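Gripper and Wrist Camera Comparison – Pre-Run Inspection Checklist, with Comments

Last updated: April
Posted in April by the bench team

Scope: both arms, the two finger sets on trial (Bruvier and Flaraven), wrist cameras, the Trustier controller and the Szabó controller. To be gone through before each comparison block. Tick, cross or N/A. Comments are from the last full pass and stay in until the next one replaces them.

A cross in sections 1 or 2 means no powered motion. A cross anywhere else means write it down and use your judgement, of which we assume you have some.

1. ROOM AND PEOPLE

1.1 Emergency stop within reach of the person at the keyboard – ✓
Comment: Within reach while seated. The previous wording was "within reach", and it had been passed by someone with very long arms.

1.2 Emergency stop tested on each arm separately – ✓
Comment: Both stop. The Trustier needs the reset held for a slow count of two before it will admit that anything has changed. The Szabó resets at once and then asks whether you are sure.

1.3 Second person present for any hand-guided work – ✓

1.4 Sleeves, lanyards, headphone leads clear of joints – ✓
Comment: Lanyards come off. Tucking one into a shirt pocket does not count as off.

1.5 Floor clear inside the reach of both arms – ✗
Comment: Cables again. See 3.6. Passed on the second look, after tidying, and the cross has been left in as a reproach.

1.6 Lighting at working level, nothing glaring into a lens – ✓
Comment: The blinds are now part of the test conditions. If you move them you have started a new block, congratulations.

2. ARMS, BEFORE POWER

2.1 Base bolts tight, witness marks lined up – ✓
Comment: One mark had been redrawn in a different pen. Please don't redraw the marks. Their only talent is showing that something has moved.

2.2 Joint covers on and seated – ✓

2.3 No free play at the wrist when pushed by hand – ✓
Comment: A very small amount on the left arm, same as last month and same as the month before. Measured, noted, not growing.

2.4 Tool flange clean, dowel present – ✓
Comment: The dowel is present. The spare dowel is also present, in the tin marked FUSES.

2.5 Speed limit set to the reduced value on both controllers – ✓
Comment: The Trustier shows it as a percentage and the Szabó as a speed. There is a conversion card taped to the desk. It is correct, although it has been corrected so many times that you need to read the bottom line and ignore the rest.

2.6 Soft limits loaded – ✓
Comment: Check on the controller itself. The file being in the right folder proves only that the file is in the right folder.

3. FINGERS, BASES AND CABLES

3.1 Correct finger set fitted for this block, written on the run sheet – ✓
Comment: "The pink ones" is not a finger set. Write the batch number.

3.2 Finger surface free of nicks, flats and glaze – ✓
Comment: The Bruvier set has done 2,011 closes and the Flaraven set 849, both by the controller's counter. The wear comparison therefore waits until the Flaravens have caught up. Anyone who has already formed a view on which lasts longer is invited to keep it warm.

3.3 Finger seated fully in base, no rocking – ✓
Comment: Push down, then wiggle side to side. The Flaraven gives a click when it's home. The Bruvier gives nothing at all, so the wiggle matters more.

3.4 Both fingers meet along their length when closed slowly – ✗
Comment: Left arm closes tip first. Paper strip pulls out near the base and holds at the tip. Shimmed, tried again, passed. The shim is a piece of the packaging the shims came in, the actual shims being too thick.

3.5 Jaw opening at full travel matches run sheet – ✓

3.6 Cables supported, with slack at every joint through full travel – ✗
Comment: Fine at the shoulder and wrist, poor lower down, where the loose ends collect. Drive the wrist to both ends of its travel at reduced speed and watch the cable the whole time. Watching the screen and listening for a twang is how we lost the last connector.

3.7 Clips closed and not creeping – ✓
Comment: One clip had crept. Returned to its mark and pressed shut again.

4. WRIST CAMERAS

4.1 Housing secure on its mount – ✓
Comment: Hold the arm still and try to turn the housing with two fingers. If it turns, so has your calibration.

4.2 Bracket bolts at setting – ✓
Comment: Use the small torque driver. The large one also fits, and will happily go on past the point where the bolt would like to be left alone.

4.3 Lens clean – ✗
Comment: Thumbprint. We have all been asked. Cleaned, passed.

4.4 Own fingers visible in view, opposite arm visible in view at the park position – ✓
Comment: Park position 23 is the one we settled on for comparing views. It shows the tip of our own finger and the other arm's camera mount together, so a knocked camera gives itself away against two things at once.

4.5 Exposure locked – ✓
Comment: Locked, with the ceiling light in shot, which is the unkind case. On automatic, the picture dims every time the light comes into view and the near finger turns to mud.

4.6 Reference still saved before the first run – ✓

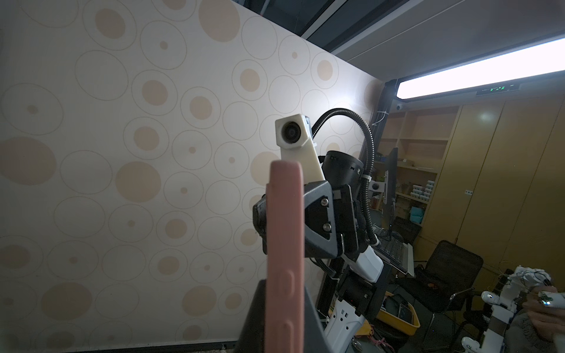

Item 4.4: view past the pink finger to the opposite arm's camera housing, bracket and hose.

4.7 Reference still compared with the previous one – ✓
Comment: Flick between the two on the same screen. Watch the rounded top of the finger and the two bolts on the bracket. If the finger has shifted and the background hasn't, suspect the finger seating and go back to 3.3. If the whole lot has shifted together, suspect the camera and go back to 4.1. If the wallpaper circles seem to be moving by themselves, have a cup of tea and resume later. The pattern is surprisingly good for spotting a small rotation and quite bad for the person doing the spotting.

4.8 Hose clear of lens through full wrist travel – ✓
Comment: Clear, though it comes close at one end. Still the best argument for the gooseneck type, which at least stays in the shape you left it.

4.9 Focus checked at finger tip and at bench height – ✓
Comment: You can't have both. The sheet asks for the tip to be usable and the bench to be sharp. "Usable" means you can place the edge of the finger without guessing.

5. CONTROLLERS

5.1 Clocks on both controllers agree – ✗
Comment: They didn't. Set both from the desk machine and not from the wall, your phone or instinct. Passed after setting.

5.2 Log folder named for this block and empty – ✓

5.3 Open and close command repeated ten times on each controller – ✓
Comment: The Szabó is the smoother of the pair. The Trustier is the more prompt, in the manner of a door being shut by a draught. Both acceptable at reduced speed. Run both finger sets on both controllers before anyone writes the word "better" in the report.

5.4 Grip force at the test block within tolerance – ✓
Comment: Let the Bruvier fingers sit closed for a moment before reading. The number drifts down and then settles. The Flaravens settle straight away but start higher than asked.

5.5 Lost-connection stop tested by pulling the network lead – ✓
Comment: Pull the lead at the arm end. Pulling it at the desk end also takes out the logging, and then there is no record of how well it all went.

5.6 Hand-guiding mode drops out when released – ✓

SUMMARY OF CROSSES

1.5 and 3.6 – cables. Cleared for this block, will be back. Needs proper trunking along the floor, which has been on the shopping list longer than either finger set has been on an arm.
3.4 – shim, temporary. Replace with a real one before the wear comparison.
4.3 – cleaned.
5.1 – set. Add to the start-up routine.

Result: released for comparison runs at reduced speed. Full speed not released until 3.4 is closed with something that did not come out of a bin.

NOTES FOR WHOEVER DOES THIS NEXT

Start with section 4 if the arms have only just been parked from another job, and come back to 3 afterwards. You'll save one trip round the bench. Sections 1 and 2 still come first.

The item about warm-up moves has been taken out. Four of us had been doing it four different ways and the results were the same as not doing it. If you have been fond of yours, carry on, but outside the block.

Item 3.2 will need a new column once the replacement Bruvier fingers are fitted. Please put the counter back to zero at the same moment, and write down the old number first.

Related and recent

Finger seating: the wiggle test
Trustier and Szabó compared: stop and reset
Choosing a park position for reference stills
Flaraven fingers: first fitting notes
Cable support at the wrist, second attempt
Small torque driver: where it lives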